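4. Teaching the pick by hand

By now you've got both arms powered up and homed, and you've been through the warm-up in section 2. If you skipped the warm-up, go back and do it. I wrote most of this guide for the Kivham cell after teaching pouches for a whole October, and nearly every bad recording I threw out came from a cold start.

You'll be recording with the Bosenmont hand controllers, one per arm. Left hand drives left arm, right hand drives right arm. People do swap them by accident, so give each trigger a little squeeze and watch which gripper moves before you go anywhere near a bin.

Before you start

1. Set your bins side by side on the table, touching, with the pick bin closest to the left arm.

2. Stand the pouch up in the pick bin. If it flops over, tap the bottom flat on the table first and try again.

3. Open the Calado screen, pick "New task" and give it a name you'll still understand next week. I've got one called "test test new" and I couldn't tell you what's in it.

4. Set the speed dial to 2. You can go up later on, but please do your first few at 2!

CAUTION: Keep your hands out of the bins whenever the controllers are live. If you need to fix something, press the hold button on both controllers and wait for the tone.

Recording the pick

1. Press record. You'll hear one beep, and the timer starts.

2. Bring the left arm in over the rim with the fingers open. Come in high and then lower, and don't sweep in sideways (that's how you drag the whole bin along with you).

3. Close on the upper part of the pouch, up near the fold. Squeeze slowly. The trigger is proportional, so half a squeeze is half the force, and a soft pouch doesn't need much.

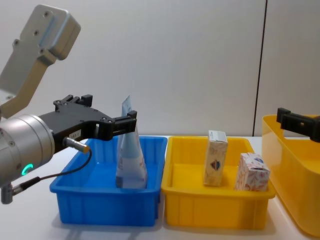
4. Hold still for a slow count of 4. It feels silly, but the software uses that pause to mark where the grasp ends and the lift begins, and without it you'll be trimming clips by hand all afternoon.

5. Lift straight up until the bottom of the pouch clears the rim, carry it across, and lower it into the drop bin. Let go gently.

6. Back the arm off and press record again to stop.

Note: Park the right arm before you record and leave its controller in the cradle. It still gets logged, so if you fidget with it the robot will happily learn your fidgeting too.

Note: Check the cable at the wrist between takes. You want enough slack for the wrist to turn, but no loop big enough to snag on a rim.

Keeping or binning a take

Play each one back right after you make it. I keep a take if the grip looks centred and the lift is smooth, even when the drop is a bit ugly. I bin it if I had to let go and re-grip. Efren Cruzado, who taught the Clollton cell, keeps his re-grips and tags them as recoveries. That works well for him, so try it once you're comfortable.

Move the pouch a little every time. Turn it, shift it to another corner, lean it on the side. My current pouch task has 672 takes in it, and the early ones with the pouch parked in the same spot were close to useless.

If the fingers keep slipping off, see "Grip force" in section 6 before you change anything on the arm itself.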